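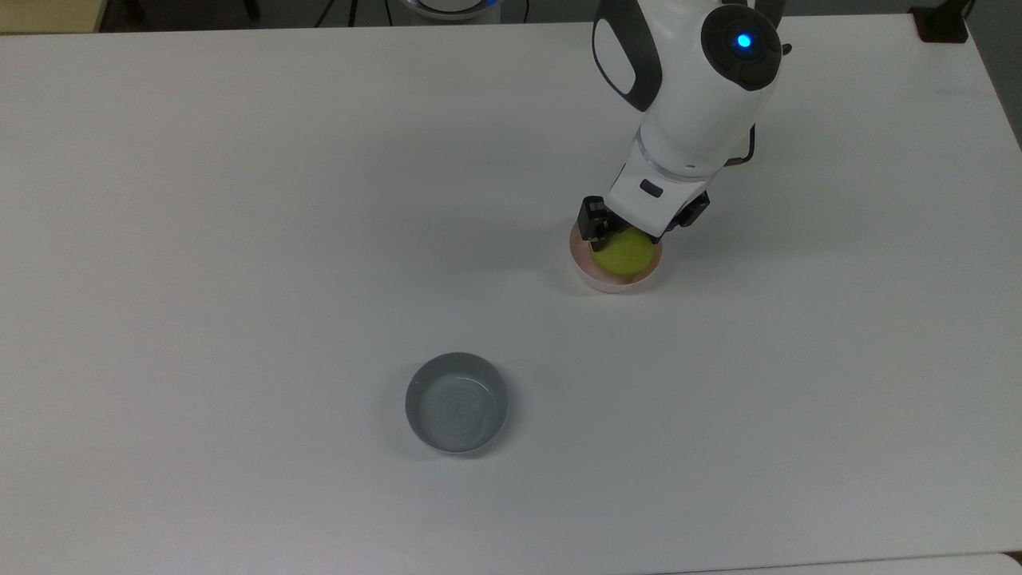
Visit report: Atuleck tableware works, open day, 1st May

The Atuleck works opens its doors once a year. I went with Leen Yammine, who buys for a small restaurant supplier and wanted to look at seconds. Visitors were taken through in groups of 18, starting at the clay store and finishing at the inspection and washing tables. The tour took a little under two hours.

Clay and forming

Bodies arrive pre-mixed in sealed bags and are kept on pallets in an unheated store. Two are in regular use: a white porcelain for the Priltum line and a grayer stoneware for Daher. The two are never run on the same day, and the forming benches are washed down between changes.

Small bowls are made on a roller head. A slug of clay is dropped into a plaster mold, the heated head comes down, and the inside profile is cut in one pass. Fine concentric rings can be left at the bottom of a bowl by this step. On Priltum they are sponged away before drying. On Daher they are left alone, and the glaze is thin enough to keep them visible. Hayley Cheetham, who runs forming, said the sales office once asked for the rings to be removed from Daher as well and then received complaints from existing customers. They went back in the following October.

Molds are retired by wear at the rim. The old ones are stacked outside the door and can be had for the asking. Leen took two.

Drying and firing

Drying is done in a plain cabinet with a fan. Bowls stand on their feet for the first stage and are turned over for the second. The shop is strict about draft from the yard door, which has a spring closer and a hand-lettered sign.

There are two electric kilns and one gas kiln, the last being kept for Daher. We were shown the loading of a bisque batch, stacked rim to rim and foot to foot. A glaze load can't be stacked this way and takes far more shelf. Dougal MacLeish has the kilns. He answered questions on cones and shelf wash at length and declined to give his cooling schedule.

Glazing

Interior color is poured, exterior color is dipped. For pieces with a tinted inside and a white outside, the interior is done first and left to stand, then any overrun is wiped from the lip. A narrow band of color just inside the rim is difficult to hold even, and a large share of the seconds shelf consisted of pieces where it had wandered.

Inspection and washing

The tables here are white, matte and wide, and bowls are set well apart on them. Divina Agbayani explained the routine. The piece is looked at from above for pinholes, turned, looked at along the foot, and set down again. A dark speck shows up at once against the white. Gray ware is harder to judge and gets a second look under a lamp.

Washing takes off kiln dust and any grit from the foot grinding. A round, flat sponge is used for small bowls, sized to sit on the bottom without bridging the curve. Larger sponges were tried and left a ring of dust where the wall meets the base. Sponges with a scouring face are not allowed on tinted interiors. Rinsed bowls go to a rack and are packed the next morning in cartons of 40.

Seconds shop

Prices are by the shelf, with no haggling. Small Priltum bowls were 2 dollars each, Daher slightly more. The stock was good at ten in the morning and picked over by noon. Leen's notes list footrings that rock, one glaze crawl and a box of otherwise sound bowls in the wrong shade of peach, which she bought.

Practical points

Parking is in the yard behind the gas kiln. The floor in forming is wet, and open shoes are turned away at the door. Coffee is served in Daher cups, which may be bought afterward at the shop counter.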